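I have a weakness for trays. My sister-in-law, Nayeli Henao, says I'd put the car on one if I could find it big enough, and she may have a point! So when the Sevine serving tray from Kakby came up in their October sale for 19 dollars, I didn't exactly agonize over it. I picked the beige (there's also a green one called Nevell, very pretty, but it would have fought with my kitchen), and I've used it pretty much daily ever since.

First, the size. It's big. Breakfast for two fits with elbow room, meaning two bowls, two mugs, the toast and whatever jam we're arguing over. My old tray was one of those narrow ones where everything has to go on in the right order or the milk ends up hanging over the side. With this one I just pile things on and go. The corners are rounded, so I've stopped taking chips out of the hallway paint, and the rim comes up just enough to catch a spill without getting in the way when you slide a plate off.

I love how plain it is, too. No pattern, no cheerful slogan about coffee, just a calm beige that makes whatever you put on it look nicer than it did in the cupboard. My white bowls with the thin dark edge look wonderful on it – I've had those for eight years and suddenly I'm admiring them like they're new. The matching saucers go under them for soup, and then you have somewhere to rest the spoon.

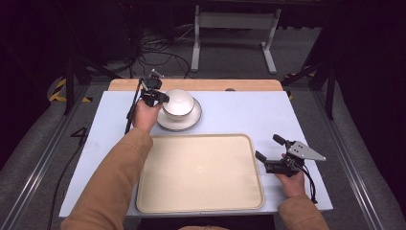 Cleaning is easy. I wipe it down with a soapy cloth, dry it and stand it on end next to the bread box. Tomato sauce sat on it for a good 20 minutes one evening and came straight off. I haven't tried turmeric and I'm a little scared to.

Now for the grumbles. There are no handles, so you carry it by the rim, and with a full teapot on board I'd really like something more to hang on to. It's also too large for my dishwasher, whichever way I tilt it (I did try for longer than I should have). And the sticker on the bottom was a pain. Olga Cabello in the reviews on the Kakby site suggested a dab of cooking oil left on overnight, and that did the trick, so thank you, Olga!

If your kitchen is tiny, look at the Kan, the smaller tray in the same range. Otherwise get the big one. I'm already eyeing that green for my mom, and if it goes on sale again before the holidays she's getting it with a teapot to match.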